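Workshop notebook, Mutiso bench
28/04/2018

Second glaze run on the Drundora clay. The first batch in January crazed badly on the outside of every cup and I never wrote up why, so this entry covers both.

January notes first, from the loose sheets. Clear glaze, brushed, three coats, cone 6. Crazing showed up the morning after unloading and kept going for a week. We blamed a fast cool. I don't think that any more. The same glaze on the Ollo stoneware came out of the same kiln load with no lines at all, and those pots were on the shelf above. So the fit is wrong for this body and slowing down the kiln was never going to fix it.

What I mixed today: the same base recipe, with part of the soda feldspar swapped for a lithium one and silica raised a little. Dry weight 2,655 g. Sieved twice through 80 mesh. The first pass left a lot of hard bits on the screen, which I crushed and put back. Added water until it dipped like thin cream. It settled hard in the bucket over lunch and needed a good stir from the bottom, so next time add the bentonite dry with everything else and let it soak overnight.

Test tiles: L-shaped, cut from the extruded strip, all bisque fired together. Weighed one tile dry and again after dipping to get a rough idea of pickup. The dry tile was 194 g. The wet figure is on the tag and I'll copy it across when the tags come back out of the drying cupboard.

Dip times: one count, two counts, three counts, with the last set double dipped on the foot end. The double dip pulled back from the corner on two tiles. Rubbed those down with a finger once they were dry enough to handle. Left one as it was to see if it crawls.
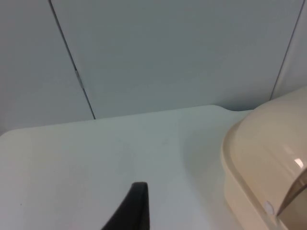 White tabletop, Mutiso.

Kiln schedule as entered in the controller, all in Fahrenheit:
Ramp 1: 200 per hour to 250, hold one hour
Ramp 2: 375 per hour to 1,052, no hold
Ramp 3: 150 per hour to 2,190, hold ten minutes
Cooling: natural, lid shut, plugs in until under 200

The old sheet had ramp 2 going straight through to the top. I split it to take the last stretch slower. Witness cones on the bottom and middle shelves. No room for one on top with the tall jar in there.

The bottom element looked uneven in the January firing and the cone down there barely bent. Put the duplicate set of tiles on the middle shelf this time so at least one set gets proper heat. If the lower cone is stiff again we should order the element.

Editier log sheet is filled in up to the start of the firing. The column for glaze thickness is too narrow for anything useful, so I have been writing it on the back. Please do the same and don't skip it.

To do when it's cool: tap each tile and listen for pinging, ink the surface and wipe, then one round of freezer and boiling water on the two-count tiles. Keep the January cups for comparison. They are in the crate under the wedging table with the lid taped down.

Also low on silica. Half a bag left.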